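Unit 5. Packing and Storing Small Items in Lidded Boxes
Course notes – Household and Workplace Organization
Prepared by Fasil Demissie, Yilma Institute

Purpose of the unit

This unit covers the use of small carrying boxes with hinged lids for items that are moved often between a shelf and a work table. Students should read it before the practical session in September and bring a written inventory of one drawer or cupboard at home.

5.1 Choosing a box

The box should suit the tallest item it will hold. Measure that item standing upright, then compare the figure with the inside height of the box when the lid is closed. Outside measurements printed on a label are of little use for this purpose. Where a box is to be carried, check that the handle is firmly attached and that the latch can be worked with one hand.

The Fomora storeroom survey, discussed in the lecture, recorded 3,476 small items kept in 174 boxes. Students are asked to consider why an even division of items among boxes would have been a poor arrangement. Weight, frequency of use and risk of breakage should all enter into the answer.

5.2 Order of packing

Set the box on a clear, level surface with the latch toward you and open the lid fully before placing anything inside. Heavy items go in first. Cylinders and canisters are stood on end, against a wall or in a corner, where two sides hold them steady. Flat items follow, and soft items are used last to fill the gaps.

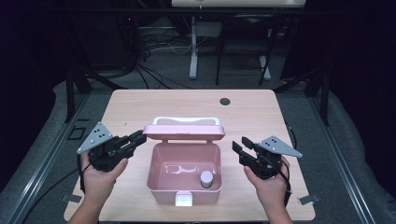 A single item in a large box will slide when the box is lifted by its handle. It should be wedged with folded cloth or moved to a smaller box. Close the lid slowly – if it meets resistance, reopen it and lay the tallest piece on its side, provided that its cap is tight.

5.3 Labeling

Labels are placed on the front, below the latch, and list contents by type. Names of owners are entered in the register only.

Assignment

Pack one box from your inventory and submit a one-page account of the order used. Reading: Mekonnen, course reader, page 16.

Contact: Fuad Mekonnen, Course Office, Yilma Institute | © Yilma Institute | Back to top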